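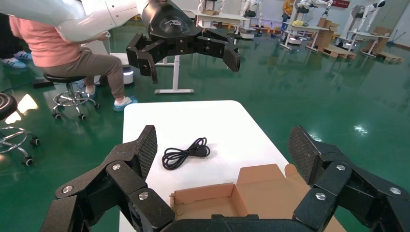

Workplace inspection checklist: automated packing cells
Site: Drokstead, hall 2
Date: 27 October 2021
Inspector: Noémi Dudás
Area supervisor: Vilmos Vass
Previous inspection: April

Ratings: OK / Action / Not checked

1. Floor and access

1.1 Floor coating intact, no standing liquid. OK
1.2 Shoe covers worn past the entry line. OK
Comment: Operators on the late shift report that the covers slide when they get up quickly from a stool. Nasrallah to supply a type with a ribbed sole for trial.
1.3 Walkways marked and clear. Action
Comment: Pallets of flat cartons are set down wherever the truck can turn. Before the cells went in, cartons were carried by hand from the store and there were no pallets in the hall. Mark a fixed bay for each table. V. Vass, 9 working days.
1.4 Minimum walkway width 600 mm with stools in use. Action
Comment: Met with stools pushed in, not met with a person seated. Measure again after 1.3 is closed.

2. Robot stations

2.1 Emergency stop within reach of the seated operator. OK
Comment: Tested at all stations at start of shift.
2.2 Gripper screws tight, finger pads not worn smooth. OK
Comment: Pad wear is now checked by the operators and written in the station log. It used to be a maintenance task. The log has no column for who changed a pad — add one.
2.3 Arm speed reduced when a person is inside the marked zone. OK
2.4 Loose cables and small parts kept off the floor. OK
2.5 Work tables stable, edges undamaged. OK

3. Seating and posture

3.1 Stools adjustable, casters undamaged. OK
3.2 Stools suitable for the length of time they are used. Action
Comment: Under manual packing the staff stood and walked for most of the shift. They now sit and watch, and step in when a pick fails. The round stools have no backrest and were bought for short tasks. Request quotes for chairs with back support from Gestlow.
3.3 Rotation between stations at least every 67 minutes. Action
Comment: The rotation sheet is filled in, but two operators said they stay put when a station is faulting often, as the next person would have to learn the fault. Supervisor to enforce the change and allow a short handover.

4. Training and staffing

4.1 All operators signed off on restart procedure. Action
Comment: 12 on the roster, 9 signed off. The remaining operators are not to clear a stopped arm alone.
4.2 Written instruction at each station, current version. OK
4.3 Job descriptions updated. Not checked
Comment: Held by the Povetham office. Operators asked whether fault clearing counts as technical work for pay grading. Outside the scope of this form — passed to V. Vass in writing.

5. Noise and lighting

5.1 Noise below action level. OK
Comment: Lower than in April. Tape guns are no longer used in this hall.
5.2 Glare from floor coating. Action
Comment: Overhead lights reflect in the floor in the line of sight of seated staff. Try diffusers over one row before ordering for the hall.

Items 1.4 and 3.3 to be checked again on the late shift.

Signed: N. Dudás
Received: V. Vass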